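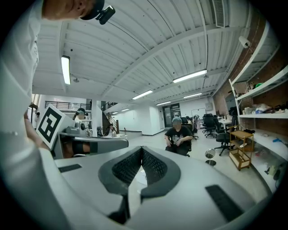 Bright lights hang under a white metal ceiling, with a brick wall along one side.

Look Up! What Is a Ceiling Made Of?

Most of us look at floors and walls all day long. Ceilings get forgotten. In a big room, though, the ceiling has a lot of work to do.

Wavy metal
Some ceilings are made of corrugated metal. Corrugated (say it: KOR-uh-gay-ted) means the sheet has been bent into ridges, like the inside of a cardboard box. You can test why builders like it. Lay a flat piece of paper across two cups and put a coin in the middle. The paper sags. Now fold the paper back and forth like a fan and try again. The folded paper holds the coin easily.

Beams
Metal sheets still need something to rest on. Long, strong bars called beams carry the weight over to the walls or posts. Many beams are steel. Painting them white helps bounce light back down into the room.

Long lights
A fluorescent light is a tube with gas inside. Electricity makes the gas give off a kind of light we can't see. A powder coating on the inside of the glass changes it into white light. Because the tube is long, the light spreads out and shadows are softer. Big rooms need several, hung in rows.

Grilles
A grille is a cover with slots in it. Air goes through the slots, and the cover hides the duct behind it. Some grilles blow air in and others pull stale air out.

Brick walls
Bricks are blocks of baked clay. Red-brown bricks get their color mostly from iron in the clay. When a brick wall has no plaster or boards over it, we say the brick is exposed.

Try it on Saturday
Pick a big room you know, such as a gym or a library. Stand in one spot and draw everything you see overhead. Label the lights, the beams and any grilles. Then draw the ceiling in your bedroom. Which one took longer?

Words to know: beam, corrugated, duct, exposed, fluorescent, grille

Written by Rosário Godinho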